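# The Long Lesson of the Yellow Potato

*By Lurdes Brandão*

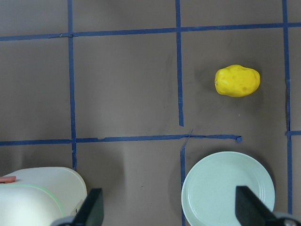
How does a robot arm learn to pick up a thing it has never picked up before? It learns from recorded examples, in which a person guides the arm through the task many times, and a program then looks for what these examples have in common.

I knew this answer before I visited Duseo, a small company which works in two rooms above a bicycle shop. What I did not know is how much of the work is done with tape.

The table in the front room is divided into cells with blue masking tape. Before every recording, a screen tells the operator into which cell the toy potato must go, and how it must be turned. The operator places it, sits down, takes the controls and guides the gripper. The potato goes on the plate. Then the screen gives another cell, and the work starts again.

"In the first month we had no tape," says Henriques, who leads the recording work. "Each person put the toy where the hand wanted to put it. And the hand always wants the same place, a little to the right, close to the body. We trained with this and the arm was very good in that one place. Ten centimeters to the left, it closed on air."

So they threw away those examples, all 218 of them. Henriques told me this number without looking it up, and I had the feeling that he will remember it for a long time.

A session now has 64 recordings, and an operator does not do more than one session before lunch. I asked if I could try. Drollstead, the youngest of the operators, gave me her chair and showed me how to hold the controls, which are lighter than I expected. My first potato rolled away from me. My second I lifted too early and it fell. Of 13 attempts, Drollstead kept three, and I think she was being polite.

She did not erase the others, however. They go to a separate folder, with a short note about what went wrong. At Duseo there is a disagreement about this folder. Henriques wants the arm to learn only from clean work. Varketti, who writes the training software, would like to use also the bad attempts, above all those where the operator makes a mistake and then corrects it. "A clean example never shows how to come back from trouble," she told me. They have discussed it since the winter and they still have lunch together.

The tape has its own problems. It lifts at the ends, and the sleeves of the operators catch on it. When a strip is replaced, the new one is never exactly in the position of the old one. Varketti does not mind this. She prefers a grid that changes a little, so the program cannot use the lines as a map.

When I left, Drollstead was starting the afternoon session. The screen asked for the upper right cell, with the narrow end to the left, and she turned the potato with two fingers until it was how she wanted it.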